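4.2 Configurar las zonas de cesta y la reserva de espacio

En este capítulo se prepara el planificador Salura para una celda con dos brazos y tres cestas en fila. Se supone que la calibración de cámara (capítulo 3) ya está terminada y guardada. Si usted cambió la posición de una placa de montaje después de calibrar, tiene que volver al capítulo 3 antes de seguir.

Antes de empezar

El servidor de Hirnness debe estar en marcha y escuchar en el puerto 3152. Los dos brazos deben estar en posición de reposo y en modo «Sólo lectura».

PRECAUCIÓN: Durante los pasos 1 a 5 no active el modo «Ejecutar». El planificador acepta zonas incompletas sin dar aviso y puede calcular una trayectoria que pasa por la pared de una cesta.

Procedimiento

1. Abra Salura y elija Celda > Zonas > Nueva. Cree una zona para cada cesta y póngale un nombre corto: cesta_izq, cesta_centro, cesta_der. No use acentos ni espacios en los nombres.

2. Marque las cuatro esquinas del borde superior de cada cesta en la vista de cámara. Marque el borde interior. Si la cesta tiene asas, déjelas fuera de la zona.

3. En el campo «Margen de pared» escriba 15 (milímetros). Con un margen menor, la punta de la pinza puede tocar el borde cuando entra inclinada.

4. En «Clase de objeto» seleccione «Cable flexible». Esta clase no busca un centro de masa, busca un tramo libre del cable para agarrar - por eso el primer cálculo tarda más que con piezas rígidas.

5. Asigne los brazos. Para cada zona indique un brazo principal y, si lo desea, uno secundario. La zona del suelo delante de las cestas se asigna a los dos brazos como «Compartida».

6. Abra la pestaña «Reserva» y active «Bloqueo por volumen». Ponga la distancia mínima entre brazos en 100 (milímetros). Un brazo que pide un volumen ocupado espera en su último punto seguro.

7. Pulse «Simular». Las dos trayectorias se muestran en la misma línea de tiempo. Si hay un tramo en rojo, los volúmenes se cruzan en este instante. Corrija el orden de las tareas y simule otra vez.

8. Guarde la configuración y reinicie el servicio de planificación. Sin reinicio, Hirnness sigue trabajando con las zonas antiguas.

NOTA: El modelo de colisión incluye los eslabones y la pinza, pero no los cables que van por fuera del brazo. Añádalos a mano en Celda > Accesorios como cápsulas. El diámetro de la cápsula debe cubrir también el arco que hace el cable encima de la pinza.

NOTA: La segmentación separa los cables por color respecto al fondo de la cesta. Si usted cambia una cesta por otra de distinto color, repita la imagen de referencia en Percepción > Fondo.

Si el planificador responde «Error 2: zona sin acceso», compruebe primero que el brazo asignado alcanza la zona.
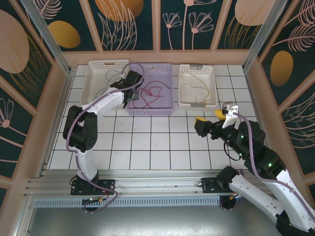
Baláž
Documentación técnica, software de planificación - Sutham

Pinza izquierda sobre el límite entre cesta_izq y cesta_centro, pinza derecha orientada hacia el centro del suelo, en la zona compartida. En una posición como ésta, compruebe en la vista «Volúmenes» que el brazo izquierdo tiene reservadas las dos zonas de cesta. La lista completa de errores está en el apartado 4.5.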